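Die kurzen Wochen der Sauerkirsche

Unterwegs zwischen Tiltemitz und Dradeck, wo gerade verladen wird, was im Winter auf dem Kuchen liegt

29. Juni 2024

Wer um vier Uhr früh auf den Hof der Sammelstelle in Tiltemitz fährt, sollte eine Jacke dabeihaben, auch im Sommer. Vom Fluss zieht es kühl herüber, und die großen Tore stehen die ganze Nacht offen, weil immer irgendein Anhänger hinein oder hinaus will. Es riecht nach Obst, nach Diesel und nach dem Kaffee, den man sich hier in der Waage holt, wo die Maschine auf dem Aktenschrank steht und jeder sein Kleingeld in eine alte Bonbondose wirft. Ich war zuletzt als Kind hier, auf dem Beifahrersitz meines Großvaters, der zwölf Bäume hatte und trotzdem mit einer Miene vorfuhr, als brächte er die Ernte des ganzen Landkreises.

Die Sauerkirsche ist eine undankbare Ware, das muss man gleich vorweg sagen. Sie lässt einem kaum Zeit. Ein Apfel wartet, eine Zwiebel wartet sowieso, sogar die Pflaume drückt einmal ein Auge zu, wenn der Lastwagen erst am nächsten Tag kommt. Die Sauerkirsche aber verliert, sobald sie ohne Stiel geschüttelt wurde, Saft und Farbe und damit Geld, und zwar stündlich. Darum hängt in diesen Wochen alles an Dingen, die mit dem Baum wenig zu tun haben: an freien Kühlplätzen, an Fahrern und an der Frage, wann die Verarbeiter ihre Linien anwerfen.

In diesem Jahr kam noch die Blüte dazu. Sie war früh, sehr früh, und als alles weiß stand, gab es in den Senken drei Frostnächte hintereinander. Auf den Hängen über Tiltemitz ist kaum etwas passiert, da hängen die Äste so voll, dass manche gestützt werden müssen. Unten, Richtung Dradeck, stehen dagegen Reihen, bei denen sich das Schütteln nicht lohnt, und man fährt an ihnen vorbei und schaut ein bisschen weg, so wie man bei Nachbarn wegschaut, wenn es dort gerade nicht gut läuft. Zwischen beiden Lagen liegen mit dem Auto vielleicht zwanzig Minuten.

Auf die Preise hat sich das anders ausgewirkt, als viele im Frühjahr dachten. Damals wurde mit Knappheit gerechnet, und einige Betriebe haben ihre Vorverträge ausgeschlagen, in der Hoffnung auf einen freien Markt, der ihnen im Juni die Ware aus den Händen reißt. Ganz so ist es nicht gekommen. Die Verarbeiter hatten noch Frostware vom Vorjahr in den Häusern, eingelagert im Dezember, als der Kuchenabsatz hinter den Erwartungen blieb, und sie konnten es sich leisten, in den ersten Tagen abzuwarten. Wer Vorverträge hatte, konnte ruhig schlafen. Wer keine hatte, telefonierte.

Dabei bewegt sich seit einer guten Woche etwas. Ekov, der Konservenbetrieb in Dradeck, hat seine zweite Entsteinlinie früher als geplant in Betrieb genommen und nimmt jetzt auch Partien an, die ohne Vertrag auf dem Hof stehen. Und der Großhändler Abdel Rahman, der in Tiltemitz seit Jahren vor allem für Melonen, Trauben und Granatäpfel bekannt ist, kauft zum ersten Mal in größerem Stil heimische Sauerkirschen mit Stiel, von Hand gepflückt, in flachen Steigen. Die gehen am selben Abend noch in die Städte, an Läden, in denen Kundinnen und Kunden ganz genau wissen, was man aus so einer Kirsche macht: Sirup für das ganze Jahr, eingekochte Früchte zum Tee, eine Soße zum Lamm, von der ich an diesem Morgen gleich vier verschiedene Rezepte zu hören bekam (alle natürlich das einzig richtige).

Für die Höfe ist das eine Umstellung. Jahrzehntelang war die Sauerkirsche hier eine Maschinenfrucht, der Rüttler kam, die Plane lag aus, und nach wenigen Augenblicken war der Baum leer. Mit Stiel pflücken heißt Leitern, Eimer, viele Hände und Geduld. Es heißt auch, dass man die Bäume anders schneiden muss, niedriger und offener, und das fällt manchem schwer, der seinen Schnitt vom Vater gelernt hat. Trotzdem beliefern inzwischen acht Betriebe aus der Umgebung die Steigenschiene, wie man sie auf dem Hof nennt. Etwa 60 Cent mehr je Kilo bleiben dabei nach Abzug der Pflücklöhne hängen, wenn das Wetter mitspielt und keine Steige zurückkommt. Das klingt nach wenig, aber bei einer Kultur, die in manchen Jahren gerade die eigenen Kosten trug, entscheidet es darüber, ob im Herbst nachgepflanzt oder gerodet wird.

Ich bin später am Vormittag noch mit hinausgefahren, auf einen der Hänge, wo man über die Reihen bis zum Kirchturm von Dradeck sieht. Gepflückt wird dort bis zum Mittag, danach ist es zu warm. Man hört wenig, ab und zu eine Leiter, die umgesetzt wird, ein Radio unter einem Sonnenschirm, Stare natürlich – die haben ihre eigenen Vorstellungen von der Vermarktung. Die Früchte sind in diesem Jahr kleiner als sonst, aber dunkel bis zum Kern, mit einer Säure, bei der einem kurz die Ohren zucken. Ich habe mehr gegessen, als sich für einen Gast gehört.

Zurück auf der Sammelstelle hing am Fenster der Waage der Zettel mit der bisherigen Menge der Saison: 1.589 Tonnen, mit Kugelschreiber geschrieben und zweimal unterstrichen. Die späten Sorten fehlen darin noch, und von denen versprechen sich die Höfe am meisten. Sie blühten erst, als der Frost schon durch war, und wenn es bis zur Mitte des nächsten Monats keine schweren Gewitter gibt, könnten die Hanglagen einen Teil dessen ausgleichen, was unten im Tal fehlt. Aufgeplatzte Kirschen nimmt allerdings auch Ekov nur noch für Saft, und dafür gibt es so wenig, dass die Anfahrt kaum bezahlt ist.

Knapp wird es beim Kühlraum. Die Hallen in Tiltemitz teilen sich die Kirschen mit den ersten Aprikosen und mit Beeren, die längst fort sein sollten, und wer abends nach acht Uhr anliefert, muss mitunter bis zum Morgen im Schatten der Rampe warten. Über einen Anbau wird geredet, seit ich denken kann. 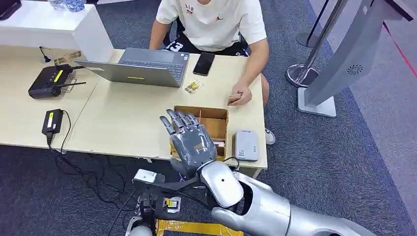 Bis dahin behilft man sich mit nassen Tüchern über den Kisten und mit frühem Aufstehen. Zwei Kilo habe ich mir am Ende abwiegen lassen, mit Stiel, und der Sirup steht inzwischen im Keller, gleich neben den Gläsern mit den Pflaumen.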